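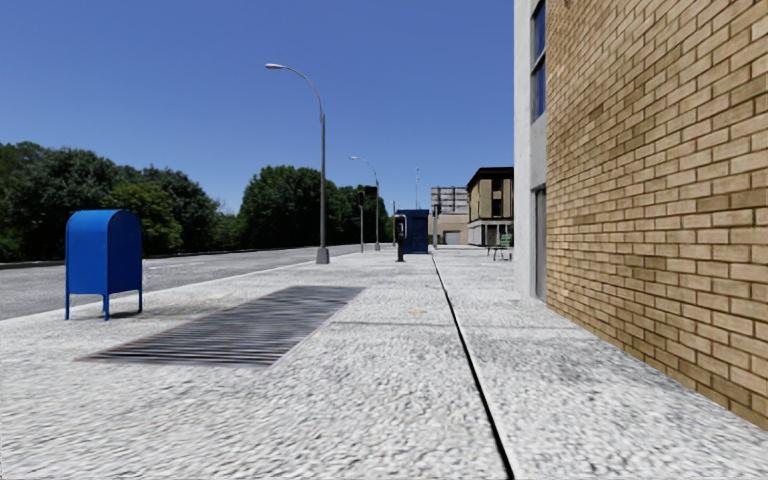 Sidewalk run in the simulator. Mailbox, grate, phone post and blue booth, all on one stretch.

Delivery robots: the new sidewalk rules, short version

Dec 7, 2022

Quick one before the break. The Stundavell sidewalk code got its update in October and most of you have not read it. Fair enough, it's 31 pages. What follows is the bits that change how we run things at Skalton. If you drive, test or sign off routes, read to the bottom please.

All of it applies in the sim first. No route goes out on a real footpath until it has passed in the simulator, and "passed" now means something a bit stricter than before.

Street furniture

Mailboxes, phone posts, benches, lamp bases. The old rule was don't hit them. New rule is don't crowd them either. People stop at a mailbox, people step back from a phone without looking. Minimum gap is 42 cm from the widest part, and that's the widest part of the thing, not the pole or legs holding it up. A few of our old maps measured to the legs. Those are being redone, don't copy from them.

If there's something in the middle of the walkway, pick a side early and stay on it. No dithering. Pedestrians read a wobble as a fault, and the code now has a line on this (section 7, worth a look).

Grates and joints

Metal grates: go around where there's room. If there isn't, cross square to the bars at walking pace or under, never along them. Small wheels and long slots, you all know how that ends.

Expansion joints are fine to cross. Not fine to follow. We've had the planner treat a long dark joint as an edge and sit on it for the whole block, so any run that does this for more than a couple of seconds is now a fail, even if nothing else goes wrong. Log it under Surface, not Navigation. Paint marks same deal, a scrap of yellow on the concrete is not a lane.

Poles and people

The one I'd really like everyone to take in. A person standing behind a pole is still a person, and the sensor only has to get half of them. Code says any partial detection within 300 cm of your path gets treated as a full pedestrian untill proven otherwise. Slow, widen, be ready to stop. Don't wait for the second leg to show up.

Jererer routes already do this. Magagula routes don't, the threshold was set too high, fix is going in this week.

Same goes for curbside. Someone at the curb could step either way, into the road or back onto the footpath. Assume back. 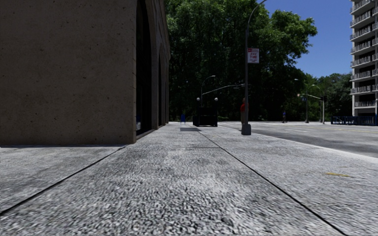 Shade and dark stuff

Deep shadow is not an obstacle and it's not empty either. Arches and doorways along a building line count as places a person can come out of, so leave the gap on that side too. A flat shadow across the slab shouldn't stop the robot. If it does, flag the colour settings and carry on with the rest of the run.

Sign-off

One tester, one reviewer, not the same person. Yes even for re-runs. Write the route name in full, no more "that block with the booth". Attach the log, not a screen shot of the log.

Failed runs stay in the folder. Please stop deleting them, the auditor wants to see them and so do we.

Still to sort

Bikes parked on the footpath, not covered well in the code, we've asked. Snow also. Till we hear back use the street furniture gap for bikes and don't book any snow routes.

Full code is on the shared drive under Standards. Old version is still in there aswell, check the date on the front page before you quote it at anyone.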